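Home Ask Browse Topics Unanswered Sign in

Going to a robotics open day with a kid who wants to try everything. What should I expect?

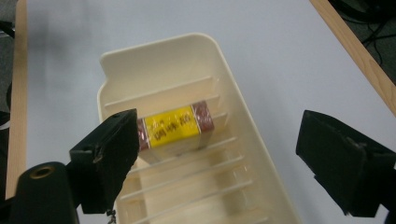
So my daughter is nine and completely obsessed with anything that grabs things. She's been begging to go to the open day at Stirine, the automation place out past the rail yard, and I finally signed us up for the February one. The confirmation email is two lines long and tells me where to park, and that's it.

What I'd like to know from people who have been:

Do visitors get to handle the grippers, or do you stand behind a rope while somebody in a polo shirt talks? She will be crushed if it's the rope.

Is it all big arms in cages? I saw one of those at a car plant years ago and it was impressive for maybe four minutes. She's more into the little stuff — picking up a small box out of a tray and setting it down again, that kind of thing. She does it at home with kitchen tongs and a dish rack and narrates the whole time.

Also, how long should we plan for? The slot says 10 in the morning but there's no end time. I have a toddler I can bring or leave with my mom, and I need to tell her something soon!

Thanks in advance. I've been to plenty of museum things with her but never an actual company.

Answer 1 (accepted)

We went last time, my son was ten, and yes, they let you handle the grippers. Not the big arm at the front, that one runs by itself and you watch it through a clear panel. But in the second room they had hand-held ones at a row of tables. You hold the thing, close the fingers around something, lift it, put it somewhere else. There was a tray and a pile of small packages and a person at each table showing you how.

It's harder than it looks! I figured I'd be good at it (I'm a dental hygienist, I have steady hands) and I kept coming in crooked, so one finger would touch first and shove the box over before the other finger got there. The guy at our table told me to slow way down and get both sides lined up before I closed. My son got it on his second try and was unbearable the whole drive home.

Some things I wish I'd known:

Get there early. They said 158 people had signed up for the morning and it felt like every one of them was in the same hallway. If you go straight to the second room while everybody is watching the big arm, you can have a table almost to yourself for a while. Then do the arm later. It does the same thing all day anyway.

Kids under six weren't allowed at the tables when we went. There was a corner with foam blocks but it was sad. I'd leave the toddler with your mom.

Closed shoes. They turned a woman in sandals away from the back area and she was not happy about it.

We stayed roughly 2 hours and that included a long wait for hot chocolate. If your daughter is the type who wants to go again and again, they will let her, as long as the line is short. Ask about the flat things. My son's favorite part was trying to pick up a playing card, and he never did get it. The woman running that table said cards and thin envelopes give them trouble at work too, which I thought was nice of her to admit. She also explained why a box lying in a tray is trickier than one on a bare table. The walls get in the way of your fingers, so you have to pick your angle before you go in. I had never thought about that once in my life and now I think about it every time I unload the dishwasher.

Oh, and the talk at 11 is skippable with kids. Lots of slides about warehouses. I learned that one of their setups did 2886 picks in a day and then I stopped listening.

Answer 2

Depends which one you go to. Landis does one too and theirs is all behind glass, don't bother with that for a nine year old.

Answer 3

I haven't been to Stirine but I took my niece to the Divelska demonstration, which sounds pretty similar, so take this for what it's worth. The hands-on part there was good but short. You got one turn, about five minutes, then a sticker. If it's like that I'd let her practice at home first so she doesn't spend the whole turn figuring out which way the fingers close. The kitchen tongs are a great idea, by the way. Try a tray with sides on it, a cutlery tray works, and have her lift out a matchbox or a small tea box without bumping the edges.

Have her write her questions down too. My niece had a million in the car and went totally silent when the engineer bent down and asked if she had any. She ended up asking whether the robot gets bored.

Comment from the person who asked

Thank you all! Toddler is going to Grandma's. We've got the cutlery tray out on the counter and a box of raisins in it. Does anyone remember if the hot chocolate was cash only?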